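Robotics > Events > Public demonstrations

Brukomness Open Day

The Brukomness Open Day is a public demonstration of domestic service robots held each October at the Brukomness test facility. It is organised by Tranik, which operates the building, together with the software firm Arain. The event runs for one day, normally a Friday, and admission is by advance booking. The most recent edition recorded 3,713 applications for 170 places.

Background

The facility was set up to test manipulation systems in rooms fitted out as ordinary homes. Early visits were restricted to suppliers and insurers. The open day replaced these visits after Noman Virk, then head of testing at Tranik, proposed that the general public should be shown complete tasks, including failed attempts, in place of edited footage. The first edition had 116 visitors and consisted of a single kitchen demonstration, repeated throughout the afternoon.

Format

Visitors are admitted in groups and follow a fixed route behind a floor line. Each station is staffed by an operator, who starts the task, and a second member of staff, who holds the stop control and answers questions. Tasks are run at normal working speed. If a robot fails to complete a task within the allotted time, the attempt is logged and the station is reset – operators do not intervene to rescue a run.

Results are posted in the entrance hall at the end of the day. Tranik publishes the same figures on its website, though the format has varied and editions are difficult to compare.

Laundry station 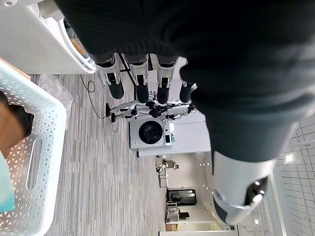

Laundry handling has been part of the programme since the second edition and uses the Oritz hand, developed by Arain for soft goods. Garments are considered a difficult class of object, as their shape changes whenever they are lifted and a camera near the hand may lose sight of the grasp point. The usual grip sets the thumb against the four fingers with the cloth pinched between them, as with the dark item held near the perforated white basket. Dark fabric is included on purpose, as folds in it give little contrast. A front-loading machine with a round black door stands in the same area, and a full run covers both loading and unloading.

Reception

Trade coverage has generally been favourable, with some criticism of the short viewing time at each station. Virk has stated that the 2 rooms open to visitors cannot safely take larger groups.

Filed under: Service robots, Trade and public events, Manipulation

14 shares | 2 comments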